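Hi Sharada,

Progress notes on the tabletop kit review, as promised, and sorry they're landing on a Sunday. You asked for plain talk over slides, so I'm just going to write it the way I'd tell you over coffee.

Quick recap for Satish, who's new on the thread. The grant pays for us to try out the Zerel two-arm kit and tell you if the Imville lending library should stock it for schools and small workshops. We're past the halfway mark now, and I like this thing a lot more than I did in March!

Setup first, because that's where most of my grumbling went last time. Bolting down and calibrating the pair took Bhavana and me most of a morning, and the printed guide still has the steps for the left and right arms in the wrong order (I wrote to Zerel, they say it's fixed in the next printing). The software side was painless. Zane had both arms moving before lunch and was pretty smug about it.

The bulk of the work since then has been pick-and-place with everyday clutter. We went for stuff any classroom or garage would have lying around — bundled rope, a spool, a glue gun, LEGO — and we wanted hard and soft things mixed together on one table.

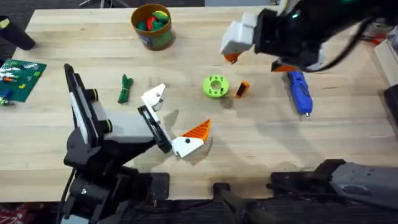
Do the soft fingers really make a difference compared with plain hard ones?
They make a big one on anything squashy or oddly shaped, and hardly any on square blocks. Rigid fingers need you to line up pretty carefully, while the ribbed kind bend around whatever they meet and forgive a sloppy approach. For schools I'd pay extra for them.

Numbers, since Satish will want them. We've logged more than 2,000 grasp attempts so far, against the 3,000 in the plan. Of those, 166 were drops, and when Thirumalai went through the log he found that most of the drops were on thin, flat things. That matches my gut feeling from driving the arms. Anything that lies low on the table is a pain, and you end up nudging it along until you get lucky or get annoyed. We tried coming in at a shallower angle, which helped a bit, and going slower, which mostly just took longer.

Erno's tip about approaching straight down and closing late was the best thing we tried, so I've put it in the draft teacher notes.

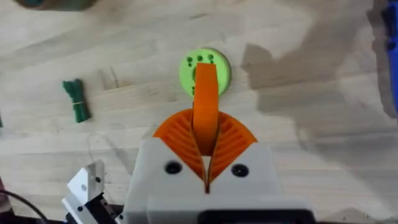

The wrist view is also the feature our testers asked for most once they'd had a go without it. With only the overhead feed people guess at depth and bump the table, and with both feeds up side by side they calm right down. I'd like the library version to ship with the two-window layout switched on from the start, and Zerel tells me that's a settings file we can preload ourselves.

Money is fine. We've used 2 sets of spare fingers, which is what we budgeted, and nothing else has needed replacing. The one thing I'd ask for is a carrying case, as the foam box it came in is falling apart and I don't want to be hauling arms up the library stairs in it.

Still to do: the remaining grasps, a session with the Raju after-school group, and the teacher notes, which Bhavana is editing (she's cut about half my jokes). Could you let me know on the case by the next check-in? I'll send the full log over with the next report.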